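Learning to clear a kitchen before touching one
Friday, March 3, 2023

The robotics club at Okel meets in the old geography room, on the ground floor next to the bike sheds. It has 13 members this year, most of them in their last two years of school, and they are working towards the spring round of the Zirko Cup, a competition in which teams program a robot arm to do household jobs. The early rounds take place entirely in simulation. Only the teams that get through are given time on a real arm.

We spoke to the teacher who runs the club and to two of the students, who asked to be referred to by their jobs in the team. One is the team captain. The other looks after the training data and is known to everyone as the librarian.

The teacher started the club after a school trip to a packing plant in Fanville. "They came back wanting to build an arm," she said. "I priced it up and we couldn't do it. We could get a motor kit, but then we would have spent the year fixing gearboxes. I'd done that with a previous group and they were sick of it by December."

She entered them for the Zirko Cup because the software runs on the school's own computers, though slowly. A full set of test runs takes most of a night, so the students start it before they go home and read the results the next day.

The task for the spring round is called "clear and set". The robot has to move food and tableware around a kitchen worktop following a short written instruction. The team is told the kinds of objects that may turn up, but the layout changes every time. Each team hands in one program, and it is tried on 32 layouts that they have not seen before.

"You can't just learn where things are," the captain said. "Last year a lot of teams did that, including us. We had it working perfectly on our own kitchen and then it went to pick up a cup that was on the other side of the worktop."

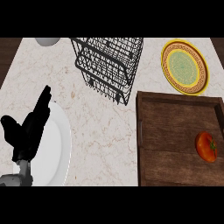 The team's program, which they call Ojala, learns from recorded demonstrations. A student drives the simulated arm by hand, using a game controller, and the computer stores what the arm's camera sees along with each movement. The librarian keeps these recordings in order and throws out the poor ones. He has firm views on which layouts are worth the time. Round things come first on his list, and he likes a tomato lying on its side in a tray, with the stem pointing off to the right, because the gripper has to come down inside the raised edges to reach it. A wide stretch of bare marble between the gripper and the tray is useful too, he said, as the arm has to learn to travel as well as to grab.

"People want to record the easy ones," he said. "You put the thing right in front of the gripper, you close it, you lift, you're done. Then you have a hundred of those and the program has learned to close the gripper straight away, wherever it is."

The rule now is that every student has to record eight good demonstrations a week, with no two from the same starting position. A demonstration counts as good if the object is set down and let go of cleanly. If it is dropped from a height, it goes in the bin, even if it lands in the right place.

The captain admitted that this was not popular at first. "It's boring. You're sitting there moving a tomato. Some people left and went to chess. But the scores went up once we did it properly, so the ones who stayed could see the point of it."

Plates have been the hardest part. A plate lying flat gives the gripper very little to hold, and the team spent several weeks trying to lift them from above before giving up. They now slide the plate towards the edge of the worktop and take hold of the rim from the side. It works in a little over half of their tests.

"It's slow and it looks clumsy," the captain said. "There are no marks for looking nice."

Wire racks caused a different kind of trouble. The program was confused by seeing the worktop through the mesh, and for a time it tried to reach straight through it. The librarian dealt with this by recording more examples with a rack close to the object being moved. He also changed the lighting and the colour of the worktop in some of the recordings, so that the program would not depend on them.

We asked the teacher how much of the work she does herself. She said she books the room, signs the forms and asks questions. "I teach maths. I can follow the code if they take me through it slowly. If they can't take me through it, that usually means there's something wrong with it, so it's quite a good test."

She would like to see more of the younger pupils join. At the moment there are six places kept for them on a beginners' table, where they learn to drive the arm without recording anything. Four of those are filled.

The team's entry has to be sent off before the Easter holidays. Until then they are meeting twice a week after school, and the librarian has asked for the computers to be left on over the weekends as well. The captain thinks they have a fair chance of getting through.

"I'd like a go on the real one," she said. "I've been driving this arm for two years and I've no idea what it sounds like."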